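Can a machine do the kitchen chores yet?

My answer is still no, and I say it as a person who would be happy to be wrong. I run a small canteen in Zovuddale, where we fill 367 lunch trays on a normal day. In November a salesman from Dultora told me that a robot could take over this work in 2 years. I asked him who would wipe the table.

A chore looks like one task, but it is many small ones. You hold a bottle softly, you move a tray and keep it level, you notice that the sauce is too near the edge. My newest helper learned it in 30 minutes. The arm we tried from Brillow was strong and patient, and it stopped each time a lid was placed a little differently.

I do not laugh at these people. The soft fingers are much better than the hard ones, and teaching by hand seems to me the right road. But I would not yet give them my lunch hour.
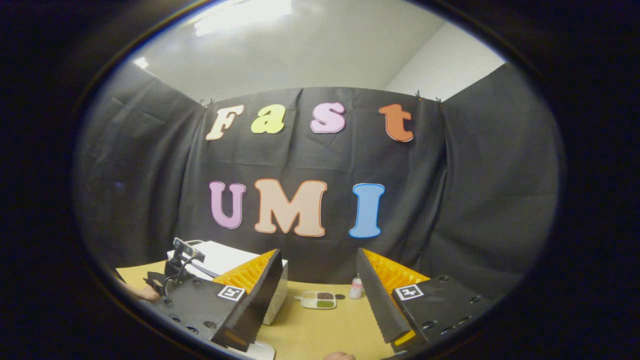 Hattori replied that I ask too much: a dishwasher also cannot wipe the table, and I bought 2 of them.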